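The Registrar of Kornau

By Zoriana Lysenko
Last updated in March
Filed under: Short Fiction, Fantasy, Courts and Kingdoms

The Office of Succession at Kornau held 3688 oaths, and Orest Zhuravel was required to read every one of them before the new queen could be crowned. The law on this point was plain. An oath that had not been read aloud in the year of a coronation lapsed at the moment the crown was set down, and whatever it had bound was free to go.

He began in the month after the old king's burial. He read from the fourth bell of the morning until the lamps were lit, standing, as the statute directed, with his left hand on the page. Most of the oaths were small. A miller had sworn the river to his wheel. A widow had sworn her house against fire. The Polishchuk family, who had guarded the northern pass for nine reigns, had sworn only that they would stay, and had signed with a thumbprint in ash.
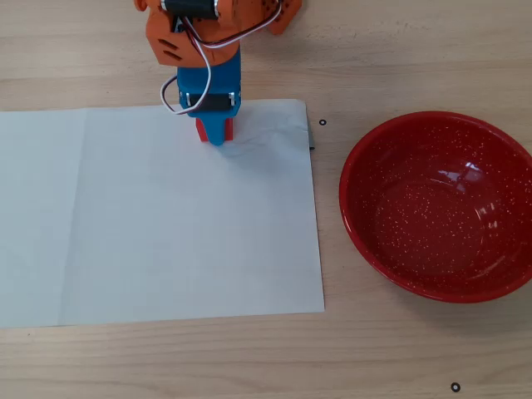 White paper and a red bowl on a light wooden table.

On the last day but one he came to the oath of Murameck. It took up 60 pages and was written in a hand that leaned harder with each line. It bound the thing under the lake. The terms were set out in full: what it might eat, how far from the water it might be heard, and the name by which the crown could call it to account.

The name had been cut out.

Orest closed the book and sent for the heir. She came without attendants, in riding clothes, and read the page for herself.

"Who has had the key to this room?" she asked.

"The Registrar, Your Grace. There have been five since the oath was made. I am the fifth."

"And the other four?"

"Three are buried at Kiltemel. The fourth left the service and did not give a reason. His resignation is on file."

She asked to see it. The letter was brief and correctly witnessed. It requested that his pension be paid to a house on the lake shore, and it had been paid there, every quarter, for over a century. The Treasury had raised no query.
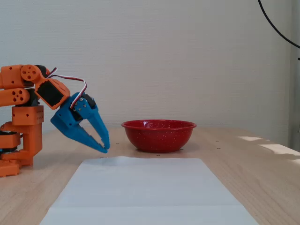

The light wooden tabletop.

They rode out before dawn. The house stood at the end of a stone jetty, and the door was opened by a man in the gray coat of the Office, a pattern that had been withdrawn before Orest was born. He bowed to the heir. To Orest he gave the nod owed by one Registrar to another.

"You will want the name," he said. "I regret that I cannot surrender it. I read it aloud once, as the law requires, and it answered me. We came to an arrangement."

"The oath is with the crown," said the heir. "You had no standing to amend it."

"None whatever, Your Grace. I noted that objection at the time."

Behind him, through the far window, the surface of the lake had begun to rise evenly, like a floor being lifted.

Orest opened the book on the doorstep. He found the page and placed his left hand over the hole where the name had been. He began to read in the voice he used for millers and widows, at the same pace. When he reached the gap, he stopped and held out the pen to the man in the gray coat.

"Your entry is incomplete," he said. "I must ask you to correct it."

The old Registrar looked at the pen for a long time. The water had reached the sill. Then he took it, asked for a clean sheet, and sat down to write.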